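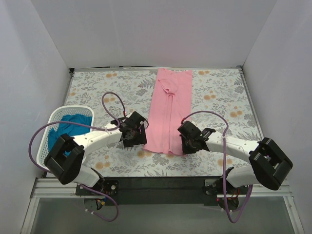 *A folded pink garment on a mat printed with leaves and blossoms.*

# Why Does Cloth Crease?

The Dendberg Children's Museum of Textiles, 7 Jan 2021

Take a clean cotton shirt, fold it once and press along the fold with your hand. When you open the shirt again, a line remains. This line is called a crease. To understand where it comes from, it helps to know what cloth is made of.

## Threads and fibers

Cloth is made from threads, and each thread is made from many thin hairs called fibers. Cotton fibers grow around the seeds of the cotton plant. Wool fibers grow on sheep. Other fibers, such as polyester, are made in factories.

Every fiber is built from long chains of tiny particles called molecules. In cotton, the chains lie side by side and hold on to one another with weak links. When the cloth is bent, some of these links break. New links form while the fiber is in its bent position, and they help to keep it there.

## Heat and water

Water can slip between the chains in a cotton fiber and loosen the links. This is why a damp shirt left in a heap dries with wrinkles. An iron uses the same process in a more useful way. Heat and steam loosen the links, the weight of the iron flattens the cloth, and new links form as the cloth cools and dries.

Irons must be used only by an adult or with an adult's help. A hot iron can reach around 400 degrees Fahrenheit.

## Why some cloth stays smooth

Wool fibers are naturally wavy and springy. After they are bent, they tend to return to their old shape. Polyester takes in very little water, so it wrinkles less than cotton in everyday use. Linen, which comes from the flax plant, is stiff and creases very easily.

## Try it yourself

You will need 2 small pieces of cotton cloth and a little water.

1. Dampen one piece and leave the other dry.
2. Crumple each piece into a ball.
3. Leave both in a warm room for 16 hours.
4. Open them and compare the wrinkles.

Write down what you find. You may wish to repeat the test with wool or polyester.

*Text by Anoma Matubbar. Reviewed by Grażyna Jabłońska, Department of Learning.*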